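I've been meaning to write about winter bedding since June, when I gave up on our old doona and went looking for something that didn't leave me sweating at 2 in the morning and freezing by five. If you rent an old weatherboard place like ours in Vurnena, you'll know the feeling. The bedroom loses its heat before you've brushed your teeth!

First stop was Grerine, the linen shop near the station, where I fell for a wool-filled number and then saw the price tag. So I went home and tried layers instead (flannelette sheet, cotton blanket, then something quilted on top) and I haven't looked back. You can kick one off, drag it back up, argue over it. The whole lot cost me $39 at the Mamar op shop, plus a long soak in the laundry tub.

A few of you asked about washing wool blankets. Cool water, a capful of wool wash, no wringing – roll it in a towel and stand on it. Mine took 5 days to dry over the backs of the kitchen chairs, so pick your weather better than I did. And don't bother with lavender bags for moths. I've tried them, and the moths moved in anyway.
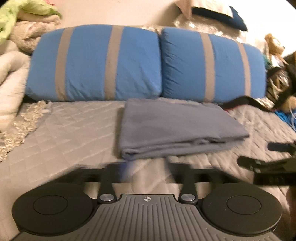
*Taupe stripes on blue up top, quilted cover below.*

Next month I'm on to hot water bottles, including the Nieminen one with the knitted cover that half of you keep writing in about. Send me your leak stories.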